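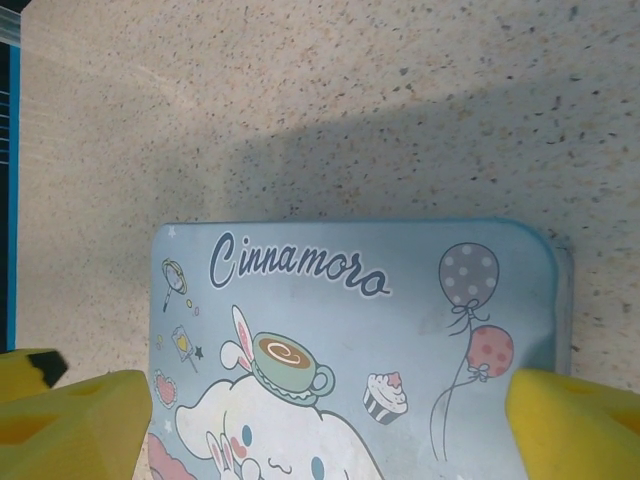 Attachment 1: light blue tin on the worktop, Cinnamoroll lid.

Ticket 1081
Subject: Order split in two, second parcel not showing
Opened by: Marianna Urbańczyk
Status: Waiting on carrier

Marianna's first message
I ordered from the Sullow shop in May, one order with two items. The Cinnamoroll tin came on its own. The Livo storage jars did not. My account says the whole order is delivered and the button to report a missing item is greyed out. I have tried it on my phone and on the laptop.

Reply, support desk
Thanks Marianna. Please send the tracking number from the dispatch email and tell us which browser you use on the laptop.

Marianna
Firefox. There is only one tracking number in the email and it is for the tin. Delivery weight is given as 400 g, so the jars can't have been in with it.

Reply, support desk
Agreed. The warehouse record shows two labels printed. The second went out through the Jellside depot and never got linked to your order. When the first parcel was scanned as delivered, the system closed everything. I have reopened the order by hand. Please log out, log back in and check the button.

Marianna
Button works now. Report sent. It still says "delivered" at the top of the page.

Internal note
Same fault as the Kozłowski ticket. Any order with a second label from Jellside closes on the first scan. Passed to web team. Parcel 2 weighs about 900 g, last scan was depot arrival, nothing after. Query raised with carrier.

Reply, support desk
The heading will stay wrong until the web team fix it, please ignore it. The carrier has until Friday to find the parcel. If they can't, we will send the jars again at no charge. You don't need to place a new order.

Marianna
Fine. Please use the same address, flat 13.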